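Print | E-mail this page

Filed under: Open Data > Retail and Prices > Secondhand

Cernbridge Thrift Tag Prices, version 4

README and data card

Maintained by Jerome Dalisay and Somtochukwu Ugwu

What is in this dataset

The dataset holds 2213 price records copied from the tags of used household goods on sale in thrift shops in Cernbridge and the nearby towns of Brustberg and Dernon. Each record is one item with one tag. The records come from 39 shops, all of them open to the public and all of them selling donated or consigned goods at marked prices. Clothing, shoes, books and furniture too large to carry are not covered.

We started collecting because the prices people quote for used kitchen and home goods nearly always come from online listings. Online sellers ask what they hope to get, and the listing may sit there for a year. A thrift shop tag is a different sort of price. It was set by whoever was on the pricing table that morning, often in a hurry, and it has to move the item off the shelf.

Files

tags.csv — the main table, one row per item
shops.csv — one row per shop, with town and type of shop
codes.csv — the list of item types and material codes
changes.txt — what changed between versions

All files are plain text in UTF-8. Fields are separated by commas, and any field that contains a comma is in double quotes. Missing values are left blank. Do not read a blank price as zero. Free items have a price of 0.00 and a note.

Fields in tags.csv

item_id: a number with no meaning outside this dataset. Numbers are not reused when a record is removed.
shop_id: matches shops.csv.
month: the month the tag was copied, spelled out. We did not keep the day.
tag_text: what the tag said, copied letter for letter, spelling mistakes included.
item_type: our code for what the thing is.
material_1: the main material.
material_2: a second material, if one is clearly present.
has_lid: yes, no or blank. Blank means the question does not apply.
condition: good, worn or damaged.
price: the price on the tag, before any color-of-the-week discount.
discount: the shop's discount on that item, if a sign gave one.
note: anything else the person copying the tag thought was worth writing down.

How items were described

Tags are short. "Bskt w/ lid" is a fairly full one, and plenty say only "misc" or "kitchen." For this reason the item type and materials come from looking at the object and never from the tag. Where the tag and the object disagree, tag_text keeps the tag's version and the other fields keep ours.
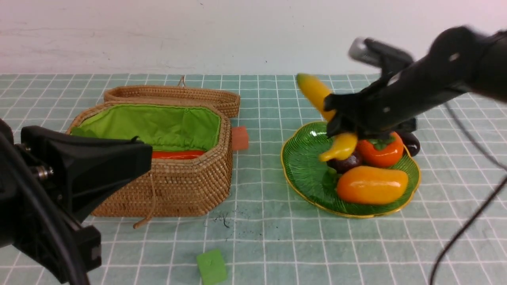 Material coding caused more arguments than anything else in the project, and the rules changed twice before version 3. The rule now is that material_1 is whatever the body of the object is made of, and material_2 is filled in only when a second material can be seen without taking anything apart. A lined basket is the usual case. One like the basket in the photo, woven wicker with bright green fabric over the rim, is coded wicker in material_1 and textile in material_2. Its lid is wicker too, so has_lid is yes and no other code is needed, and the little string loop on top is ignored. Cord, string, handles, hinges and labels never count as a second material. In version 2 they did, and the result was that half the baskets and most of the saucepans looked like mixed goods.

Contents are not coded. If something is being sold inside something else under a single tag, the outer item gets the item type and the note says "sold with contents." If the contents have their own tag they get their own row. We also made no attempt to record brands. Some shops keep branded goods in a locked case and price them separately, and those cases were left out altogether.

Condition is the weakest field. "Good" means we would use it as it is. "Worn" means it works but shows its age. "Damaged" means chipped, cracked, torn or missing a part. Two people can look at the same colander and give two answers, so please do not build anything heavy on this field alone.

Checking

A set of 300 records was coded by both of us separately. We then sat down with the two lists and went through the differences. Item type and has_lid gave us very little trouble. Most of the differences were in condition, followed by material_2. The rows in this set are marked "double" in the note field, and the values shown are the ones we settled on. The separate answers are not published in this version. Write to us if you need them.

Prices were copied by hand into a notebook and typed up the same evening. Somtochukwu read the typed table back against the notebooks. Tags with two prices on them, one crossed out, were entered at the price left standing, with the old price in the note.

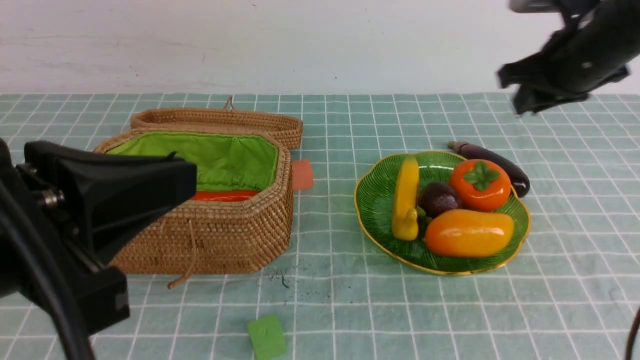
Shops that round to the nearest dollar are flagged in shops.csv under rounding. This matters if you plan to compare averages between towns, as the Dernon shops nearly all round and the Brustberg shops mostly do not. A difference of a few cents on small items will come from the rounding and should not be read as one town being cheaper.

Known problems

The shops were not picked at random. We went to the ones we could reach by bus or on foot and whose managers were fine with it. Shops out along the highway are missing.

Visits were made on weekday mornings. Several managers told us the better donations go out on Saturday and are gone by noon, so high-priced items are probably underrepresented.

The month of October has far more rows than any other. Two large estates were cleared that month and the goods were spread over several shops. If you are looking at change over time, either leave October out or weight it down.

One shop changed hands during collection and dropped its tags in favor of shelf pricing. Rows from after the change have the shelf price and the note "shelf." The tag_text is blank for these.

Glass and clear plastic were mixed up in early records where the item was behind a counter. We fixed the ones we could go back and check. The rest have material_1 blank.

Suggested uses

The data has been used to teach averages and medians in a night class, and to write a local guide to setting prices for a rummage sale. It should also suit anyone who wants a small, messy, real table to practice cleaning. The tag_text field in particular is good for that — there are many ways to spell "casserole."

It should not be used to value single items for insurance or for tax purposes. It says what was asked, and we have no record of what was paid or whether the item sold.

Privacy

No record names a buyer, donor or member of staff. Tags with a donor's name written on them were copied without the name. Shop names are not published either. Shops have an ID and a town only, and we ask that you do not try to match them up.

Changes in version 4

Added has_lid as its own field. It used to be buried in the note.
Cord and string removed from material_2.
Duplicate rows from one Brustberg shop removed.
The item type "container" split into box, basket, jar and tin. The old type is kept in codes.csv for anyone with code that depends on it.
Fixed discounts that had been entered as prices.

License and credit

You may copy, change and share the data for any purpose as long as you credit it. Please use this line: "Cernbridge Thrift Tag Prices, version 4, J. Dalisay and S. Ugwu."

Server space is provided by Bashir Print and Copy, who had no part in collecting or checking the records. Corrections go to Jerome through the contact form, with the item_id in the subject line. He goes through them on Tuesday evenings.

Print | E-mail this page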